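About Us

Hi, I'm Seema Malhotra, and I run Kaltden, a little gear shop that makes and matches spur gears for people whose old ones have given up (mixers, lathes, garage doors, you name it).

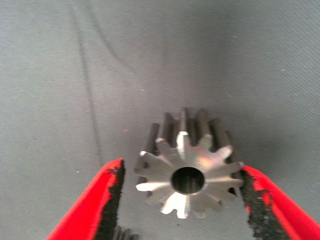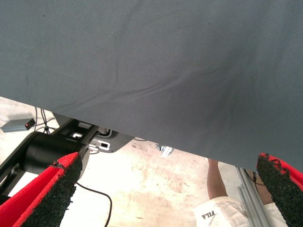
Steel and grey cloth, a fair bit of our day.

I started in my garage with a secondhand hobbing machine and no clue how loud it would be. Sorry again, neighbours! Now there are seven of us, and Umesh Tripathi looks after the cutting while Lerato Ngubane does the measuring and answers most of your emails. We keep 427 sizes on the shelf, and if yours isn't one of them, send us the tooth count and the bore and we'll have a go. We closed for a bit in March to move the benches, but we're back, and the kettle's on from 7 a.m.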